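From: Solange Kennedy
To: Siker Historical Fiction List
Subject: Re: Grirkmont draft, how much research is too much?

On a gray morning in January, McIver wrote:
> I'm 200 pages into the Drimside novel and I keep stopping
> to look things up. Last night I lost two hours to door
> hinges. Does anyone else write the draft first and check
> the facts later? Or do I finish the reading before I go on?
> Also, is a prologue still allowed?

Oh, I love this question, and I love that it was hinges! With me it was butter prices (I have 40 index cards on butter and used one of them, in a scene I later cut).

I'm firmly in the draft-first camp now. When I hit something I don't know, I type XX and keep going, so a page might say "she paid XX for the cloth and walked XX miles home." My last manuscript had 100 of those by the end, and I cleared most of them in one happy week at the library. A good many went away on their own when the scenes around them changed.

The one thing I do look up first is anything the plot hangs on. If your heroine can't legally inherit the mill, you want to know that before chapter three. Hinges can wait!

On the prologue, yes, please, keep it if you love it. The one you read us from the Grirkmont draft was only 20 lines or so and I still remember the aunt and her letter. I'd just try moving the date out of the heading and letting the letter carry it. Has anybody here had an editor ask them to drop one? I'd like to hear how that went.

I've also been rereading my own first chapter after what Drimside did for me (your chapter two sent me straight back to my desk), and I think I've been starting too early. My people talk for six pages before anyone leaves the house. So I'm opening on the walk to town and folding the breakfast in afterward.
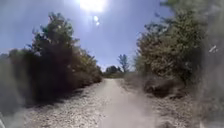

The breakfast has one good line in it, and I refuse to lose it, so the sister may have to say it on the way. Send more chapters when you have them!

Solange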